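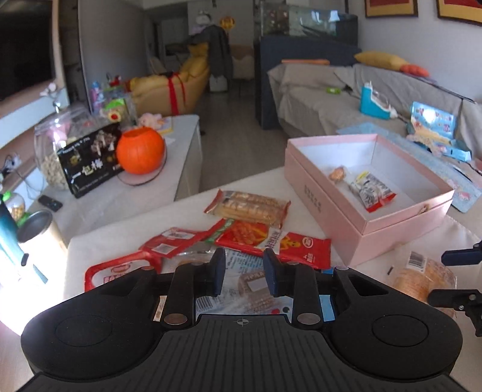
第一页 开场：桌上的规矩，从哪儿来的

大家下午好，话筒能听见吧？后排的朋友点个头。好。

（先别急着翻页，让大家看一会儿图。）

我今天要讲的题目报上去的时候写得很正经，叫《入户手持夹爪采集的操作规范》，主办方给我改短了，我也没意见。说白了就是一件事：拿着夹爪到普通人家里，在一张铺了桌布的桌子上往盒子里装零食，怎么装，录下来的东西才能用。听着特别小是吧？我们Plovance为了这件小事写过三版规范，第一版有46条，打印出来厚厚一沓，发下去以后我去现场转了一圈，没见谁翻开过。

所以今天我讲第三版，顺便把前两版怎么栽的也讲讲。Najafi项目组的同事在下面坐着，我说错了你们举手，别给我留面子。

（这里停一下，喝口水。时间够的话问一句：在座有多少人自己上手采过？举手多就把第三页讲快一点。）

第二页 46条怎么变成8条

第一版的毛病，我现在回头看，就是把三种东西混在一块儿写了。有的是安全，有的是数据质量，还有的纯粹是我们自己办公室里的习惯，比如文件夹怎么命名。采集员手上占着夹爪，脑子里要记46条，那肯定哪条都记不住嘛！

第二版我们矫枉过正，写成一段话，大意是“自然操作，注意安全”。结果更惨。什么叫自然？有人觉得飞快地抓就叫自然，有人一包饼干要端详半天才下手。同一个任务收回来，节奏差得没法看。

第三版定下来8条，其他的全部挪走：命名和上传归软件管，设备保养归领用单管，现场的人只看这8条。一张卡片，正反面，塞在口袋里。我下面不会一条一条念，念了大家会睡着，我挑有争议的讲。

第三页 开录之前：桌面、盒子、余光

第一条管的是桌面。我们要求开录前把任务物品和非任务物品分开，任务物品放在手够得着的地方，非任务物品留在原处别动。注意，是留在原处！第一版写的是“清理背景”，采集员一进门就开始帮人家收拾屋子，柜子上的玩具、水瓶、遥控器统统搬走，主人家很尴尬，录出来的屋子也光秃秃的，跟我们实验台没两样。那我们何必跑到人家家里去呢？

大家看图上，桌子后面那条柜子上摆着南瓜桶、大玻璃罐，旁边还有遥控器，我希望它们就待在那儿。家里本来就是乱的，模型以后也得在乱的地方干活。

但是有一类东西例外，必须处理：能认出人的。照片、证件、快递单、亮着的屏幕。电视一律黑屏，手机翻过去扣着。药盒也算，这条是Cala的同事提的，我们原来压根没想到，药名跟人的健康情况挂着钩。规范里的写法是：先问主人，主人自己动手挪，采集员不碰。

第二条是盒子。开口朝上、盒盖不能挡着夹爪进出的路线，这些大家都懂。我想多说一句的是摆放位置要换。有一阵我们收回来的片段里盒子永远在右手边，训练出来的策略看见什么都往右送，特别执着，拦都拦不住。现在卡片上写着每录完一组就挪一次盒子，挪多少自己看着办，挪了就行。

（口头补充，不写在片子上：有人问过要不要贴定位胶带。不要。桌布上贴胶带，撕的时候主人会心疼。）

第四页 夹爪本身：两只指尖，一块镜头

设备检查我们压缩成了一口气能做完的动作：开合一次，看两边指尖的软垫有没有翘边；晃一下，听关节有没有响；镜头对着桌面看一眼，画面里两只指尖都得在。做完再按开始。

软垫这件事我要啰嗦一下。零食包装袋又滑又皱，软垫脏了以后抓取的手感会变，采集员会不自觉地捏得更紧，更紧就容易把饼干捏碎。饼干碎了，片段倒是还能用（我们内部吵过，结论是能用，但要标），可是下一组再拿同一包，形状就跟前面不一样了。所以卡片上有一句：捏碎的换新的，碎的不要塞回桌上凑数。

两个人同时上手，或者一个人两只手各拿一个，规矩又不一样。夹爪和夹爪不能在盒口上方交叉，谁先进谁先出，另一只在旁边等。等的时候不要乱晃！很多人等的时候喜欢把夹爪一开一合地空捏，跟夹烧烤夹子似的，我理解，我自己也忍不住。可这些动作全被录进去了，后期剪起来要命。

第五页 中间过程：允许失败，不允许装没失败

这一页是我最想讲的。

第一版规范有一条叫“掉落即重录”。当时觉得理所应当，掉了就是坏数据。后来我们从1,976段里抽了200段出来人工看，越看越不对劲，片子太干净了，每一包都一次到位，一点犹豫都没有。你拿这种东西去教机器，它头一回抓滑了就傻在那儿，从来没见过人抓滑了以后怎么办。

所以第三版反过来写：掉了就接着捡，捡的过程照录，结束的时候按一下标记键，说明这段里有补救动作。唯独两种情况必须停：东西掉到地上，还有手进了两指之间。后面这种不用商量，立刻松开，先看手，录制的事放到最后说。

还有一个小习惯也写进去了，不许用空着的那只手帮忙。包装袋卡在盒沿上，顺手一拨就进去了，太顺手了对吧？可是录的是夹爪，手一伸进来，这段动作就断了。要调整，用夹爪调；实在调不了，停下来，标记，重新摆。

包装朝向我们不管。条码朝上朝下、字正字倒，随它去，谁家桌上的零食是排队站好的。

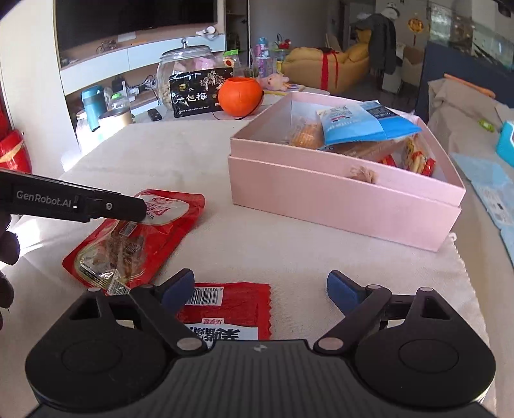

有人在上一场分享的提问环节就当面反驳我，说你们把补救动作都收进来，那新手和老手的差别怎么算，新手一段里捡三回，老手一回都不捡，混在一起岂不是教坏机器？

我当时答得不好，回去想了一路。现在我的回答是这样：混在一起可以，标不清楚不行。标记键就是干这个用的。训练的时候你想只用干净的，筛掉；想专门练补救，单拎出来。规范管的是记录要老实，怎么用是下游的事，我们别替下游把门关死。至于新手，我们的卡片上写了前几组只练不交，什么时候开始交由带的人说了算，没有硬指标。我知道这里写得软，有更好的办法散场以后来找我，真的，我请喝咖啡。

第六页 进人家门的规矩

技术讲完讲人。采集是在别人家里做，这部分在8条里占两条，我还嫌少。

进门先说清楚录什么、录到哪儿、什么时候停。主人随时可以喊停，喊停不用给理由，已经录的要不要删也由主人定。我们在Jillalley试点的时候，有一户录到中间突然说今天算了，采集员收了设备就走，一句也没多劝。我觉得做得特别好，后来写进了培训材料。

食品归食品。拆了封的不算任务物品，拿来装盒的零食一律不拆；用完留给主人还是带走，进门的时候就讲好。夹爪碰过地面，软垫擦干净再回桌上，这条看着琐碎，你换位想想那是你家的饼干。

孩子和宠物在场怎么办？我们写的是：在别的房间可以录，进了这个房间就停。没有“抱着也行”这种中间选项，中间选项一开，现场就开始讨价还价了。

（这里容易讲超时。超了就跳过下面这段。）

还有线。沙发边上、柜子底下，家里的线到处都是，采集员退着走的时候很容易绊。走动路线开录前自己走一遍，设备的线尽量不落地。主人家的插座要用先问，别见着空的就插。

第七页 还没想明白的几件事

第三版也不是定稿，我列几条我们自己还在吵的。

一个是光。窗边阳光打进来，半边桌子亮得发白，要不要拉窗帘？Najafi那边主张不拉，说家里就这样；我们这边有人主张拉，因为指尖那块看不清就没法标接触。目前写的是“指尖看得清就不拉”，其实等于把问题扔给了现场的人。

再一个是塞满。盒子装到后面，东西叠东西，最后那一包要往里按。按算不算任务动作？我倾向算，可按的力度夹爪记不下来，光看画面又看不出使了多大劲。现在让采集员口头报一句，笨办法。

还有一个是时长。一段录太久人会累，手一累动作就飘。我们没有规定上限，写的是“觉得飘了就歇”。培训的时候我会让大家故意录到飘一次，自己回看，看过一次以后基本都知道什么时候该放下了。

最后留点时间给提问。卡片的打印版放在门口桌上，正面是开录前，背面是录制中，拿走随便改，改完了发我一份，我想看看你们删掉的是哪几条。

（备忘：投影切到卡片正面那张，别停在草稿页上。话筒还给主持人之前先关掉。）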